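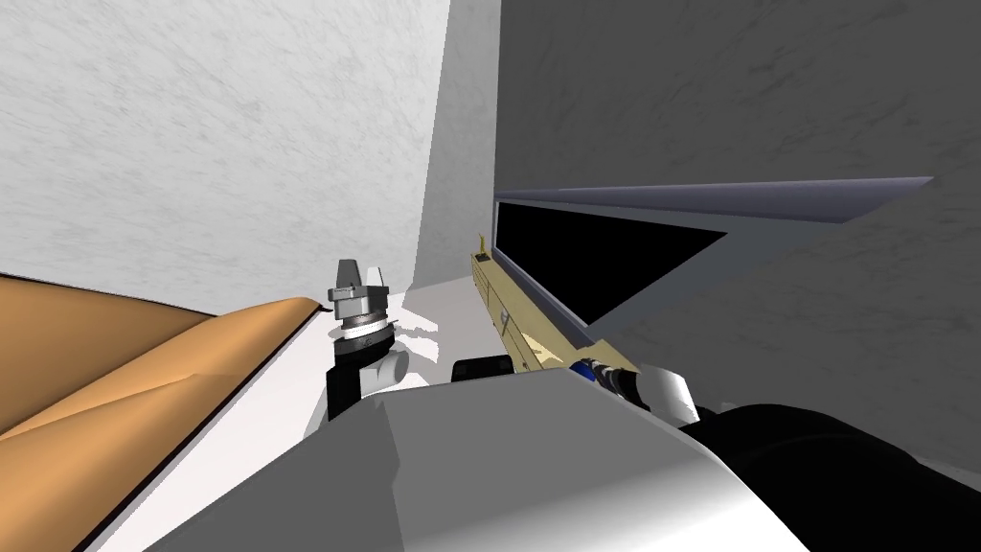 Naa Kyei has a rule for the robotics club she runs after hours at Jidham: a run that worked once goes in the log as a run that worked once. "They hate it," she says. "They want to write 'solved.' I cross it out."

The club has 18 members and, this term, one project. They are teaching a two-armed robot to handle small objects in a simulator called Tamura, ahead of the Clillard student contest in May. No hardware is involved, and I came in with doubts about that. A robot that never meets a loose cable or a sticky motor sounded to me like a video game with extra homework.

Kyei doesn't argue much. "It is a bit like a video game," she says. "The walls look like marble and the lighting is whatever the software gives you. I tell the parents that too." 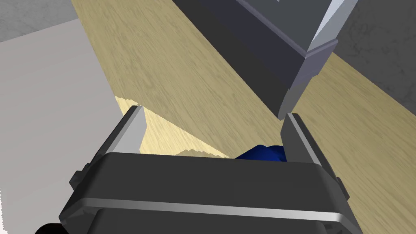
A gripper, and what is probably part of another arm or gripper, over the tabletop in the club's simulator.

Riku Ishida, a junior who looks after most of the code, is more protective of it. He says the members have logged 361 runs since the start of term, and that they couldn't have done a tenth of that on a real arm. How many of those were any good?

"Depends what you call good," he says. I ask what he calls good. He thinks it over. "51, if you're strict. Kyei's strict."

That is a low number, and I said so. Ishida's answer was that most of the early runs failed for dull reasons: an arm that swung too wide, a wrist turned the wrong way, a grip that closed a moment too soon. The club keeps every one of them and goes through the bad ones at the start of each meeting. I sat through one such session. It was slow, and two people were clearly doing their chemistry. 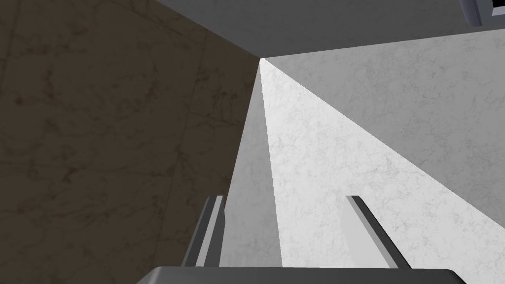 What bothers me more is the question of where any of this goes. Contest teams tune their programs to the contest, and a program that can manage one table in one virtual room may be useless in the next. Kyei agrees with more of this than I expected. Last year's group, she says, placed fifth out of 5 in its division after the organizers changed the room layout. "We had basically memorized a kitchen," she says. "It was embarrassing, and it should have been."

This year the members have to swap rooms every few sessions, and whoever wrote the code isn't allowed to choose the next one. Ishida finds the rule annoying – he lost most of a week's work to it – but he has stopped asking for exceptions. 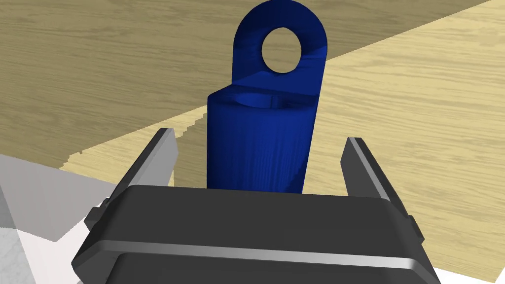 Then there is the matter of money. Skoltico, a local software firm, pays for the club's computers and would like a demonstration video for its lobby. Kyei has put that off twice. She worries that a tidy clip of the best run will tell visitors the students have built something reliable. "Show them ten in a row," she says. "If six are bad, they see six bad ones."

Ishida would rather just send the good one. They were still arguing about it when I left, and the video has not been made.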